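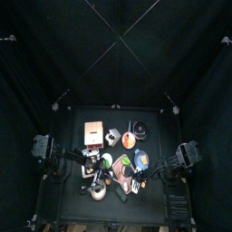
BENCH NOTES / KITCHEN SET

25 Jul 2023, Morkgate, back bench

Second go at the small kitchen layout. I said after the first go that I didn't think one square table could pass for a kitchen, and I still don't, but Javiera wants it tried with everything out at once before we start cutting the list, so everything is out at once.

My complaint is the crowding. All of it ends up in one clump, with bare black tabletop in front and behind. Javiera says a real counter looks like that. Maybe hers does. On mine the pan is on the stove and the plates are in the cupboard, and I'd like to see one layout where the cooking things and the serving things are kept apart before we call this one natural.

Pan and pot: the black pot with the shiny lid is next to the little frying pan, close enough that you can't get at the one without thinking about the other. Úna put them together on purpose ("that's how a stove is"). I don't buy it without a stove. The food in the frying pan is orange-red and I have heard it called three different things this week, so the list now says "pan contents" until somebody finds the packaging.

Blue dish: has the toast in it. Who puts toast in a round blue dish? It came that way from Ustow and has been copied faithfully ever since. I'd move the toast to the white plate and the greens to the dish, but Khoa points out that then we can't compare with the Ustow notes. Fair enough, though I'm not convinced the Ustow notes are worth comparing with. They were written in October by someone who didn't record which way anything faced.

Pink board: too much on it. Green leaf at one end, the egg near the other, other bits between. I'd call it a tray and stop pretending anyone is going to chop on it. Macario wants it left diagonal. I asked why and got a shrug, so it goes down as a preference.

Gray appliance: turned at an angle next to the wooden box. Looks fine, takes up a lot of room. Would not miss it.

Weights. Skimerville's sheet gives the packed set as 2,000 g. I got 2,040 on our scale, lid off, no paper. Baltazar says the sheet is rounded. Could be. Could also be that something from another set has been put away with this one, which has happened before, and I'd sooner check the contents than take a round number on trust. The sheet also calls the whole thing "set 166" on page one and just "kitchen" everywhere after, so good luck to anyone ordering a spare lid.

Time to lay it all out from the tote: 51 minutes, with arguing. Khoa thinks it could be done in a quarter of that from a drawing. I'll believe it when there is a drawing.

Later, other items. The big white kettle is the one thing here I have no quarrel with. Gray handle over the top, gray rim at the base, sits flat, everybody knows what it is from across the room. It does hide whatever is put behind it. The small wooden box with the red front keeps landing there, and twice I've gone hunting for it in the tote with it sitting on the table.

The orange fruit has a jagged top edge and a green leafy cap. Úna says persimmon, Macario says orange, I say half of something. Listed as "orange fruit, leafy cap". Please leave it at that.

Knife and block. White ceramic blade, black handle, and the pale block with the slanted top. I was against having the knife in the set and would like that written down. Javiera's argument is that a kitchen without a knife is a dollhouse. My argument is that ceramic chips, and a chipped point is a lot easier to find with a finger than with the eye. We agreed on a point check at the start and end of each session, initials in the margin. Let's see how long the initials last.

Also not sold on the block being near the middle of the table. At home it would be against a wall. Baltazar suggests the back corner, Úna says it's fine where it is. No decision.

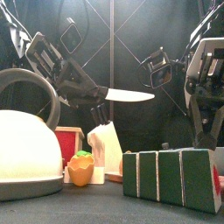 TO SORT OUT BEFORE THE NEXT LAYOUT

Empty the tote and check it against the Skimerville sheet, item by item (me, Baltazar). If the extra 40 g is a real thing I want to hold it in my hand.

Green block: toy, maybe not kitchen. Find out whether it belongs to the Sarmiento tote and, if so, put it back there.

Try one layout with the kettle further back. Khoa to draw it first – on paper, with which way the handles point.

Ask Ustow about the toast. I expect no answer.

Knife: point check sheet still not printed. Using the margin of this page for now. Start, J.G. End, blank so far.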